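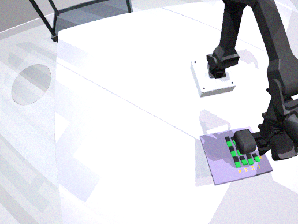

Quem pode participar do playtest fechado de Vallach?
Qualquer pessoa com 18 anos ou mais, residente no Brasil ou em Portugal, que tenha um PC capaz de rodar o jogo e umas noites livres em maio. Não precisa ter experiência com teste de jogos.

CHAMADA PARA PLAYTESTERS – VALLACH (corrida arcade, PC)
Publicado em segunda-feira, 22 de abril de 2024

A Trendura está abrindo vagas pro segundo playtest fechado de Vallach. Texto corrido mesmo, estamos em semana de build e queremos as inscrições abertas hoje ainda.

O jogo: corrida arcade em mundo aberto, serra, estrada de terra, muita neblina, carros inventados por nós. Modo solo com carreira e modo online até 12 jogadores por sala. O primeiro teste foi só a carreira. Agora é o online, mais a região nova do mapa, Bredonex, que é a parte industrial: porto, pedreira, viadutos, um túnel comprido que ainda dá problema de iluminação (a gente sabe, não precisa reportar).

Vagas: 500 no total. Chaves para Steam, pessoais, uma por inscrito.

O que vai ter na build

- região de Bredonex completa, com 61 eventos espalhados entre corrida de circuito, ponto a ponto, drift e contra o relógio
- salas online públicas e privadas
- o Malinowski, cupê de tração traseira, liberado desde o começo pra todo mundo. É o carro que mais precisa de ajuste, usem bastante
- editor de pintura, versão inicial, sem compartilhamento
- suporte a controle e volante. Nem todo volante, ver mais abaixo

O que NÃO vai ter

Carreira, modo foto, dublagem final, clima dinâmico no online. A trilha é provisória. O save não passa pra versão de lançamento.

O que a gente pede

O teste dura 7 dias. Nesse período:

Jogar pelo menos três sessões online. De preferência à noite, quando os servidores ficam cheios, é justo o que precisamos ver. Nos horários de pico vai ter gente da equipe nas salas.

Responder dois questionários, um no meio e outro no fim. São curtos, a maior parte múltipla escolha, com um campo aberto no final pra reclamar à vontade.

Reportar bugs pelo formulário que abre com F8 dentro do jogo. Ele já manda o log e a posição no mapa. Escreve o que estava fazendo na hora, duas linhas já ajuda. "Crashou" sozinho não ajuda muito.

Não publicar vídeo, print, stream, nada. Tem termo de confidencialidade, assinatura digital, vai junto com a chave. Quem vazar perde o acesso e fica fora dos próximos. Falar que está participando pode, mostrar não.

Requisitos

Windows 10 ou 11, 64 bits
16 GB de RAM
Placa de vídeo com 6 GB de memória
SSD com 80 GB livres (em HD mecânico o cenário não carrega a tempo, testamos)
Internet por cabo ou wi-fi estável
Conta Steam ativa, sem restrição

Mac e Linux ainda não. Steam Deck abre, mas os menus estão ilegíveis, então não conta como máquina de teste. Se quiser rodar por curiosidade, fique a vontade.

Sobre volantes: se você tem um, coloca marca e modelo na inscrição. Estamos separando um grupo só pra isso, com force feedback ligado e um questionário à parte. Quem corre com volante tem boa chance de entrar, recebemos pouca inscrição desse tipo na primeira vez. Câmbio em H e freio de mão separado também interessam.

Perfil que procuramos

Variado. Tem gente que só joga simulador e tem gente que joga corrida duas vezes por ano, queremos os dois. Também queremos jogadores com daltonismo, mobilidade reduzida ou perda auditiva pra testar as opções de acessibilidade, que nessa build já têm remapeamento completo, aceleração automática e indicador visual de carro atrás. Tem um campo pra isso no formulário, opcional, fica só com a equipe de testes.

Interior e regiões com conexão ruim: inscrevam-se tambem. Queremos medir como a sala se comporta com ping alto.

O que você recebe

Não é vaga remunerada, deixando claro. Quem cumprir as sessões e os dois questionários ganha o jogo completo no lançamento, nome nos créditos (se quiser) e uma pintura exclusiva pro Malinowski. Quem jogar só um pouco fica sem a cópia, mas continua na lista pros próximos testes.

Para o grupo de volante vai ter também uma chamada de voz em grupo com o time de física, uma hora, no último dia. Presença opcional.

Como se inscrever

Formulário no site da Trendura, aba Playtest. Pede:
– nome e email (o mesmo da Steam se possível)
– cidade e fuso
– configuração do PC
– controle, teclado ou volante
– os três últimos jogos de corrida que você jogou e o que achou de um deles, poucas linhas

Essa última resposta a gente lê de verdade. Não precisa ser bonita.

Inscrições até o último dia de abril, 23h59 de Brasília. Os selecionados recebem email na primeira semana de maio, com a chave, o termo e as datas. Olhem o spam. Se não confirmar em dois dias a vaga passa pra frente.

Dúvidas que já chegaram

Participei do primeiro teste, preciso me inscrever de novo?
Precisa. A lista é nova.

Posso entrar com amigos?
Pode, cada um faz a sua inscrição e coloca o nome do grupo no campo de observações. Tentamos manter junto, sem garantia.

Vai ter versão pra console?
Está nos planos, sem data. Este teste é só PC.

Sou criador de conteúdo, tem acesso separado?
Não neste teste. Mais perto do lançamento abrimos uma lista pra imprensa e criadores.

Outras dúvidas, pelo formulário de contato do site, assunto "playtest Vallach". Resposta pode demorar uns dias.

Equipe de testes, Trendura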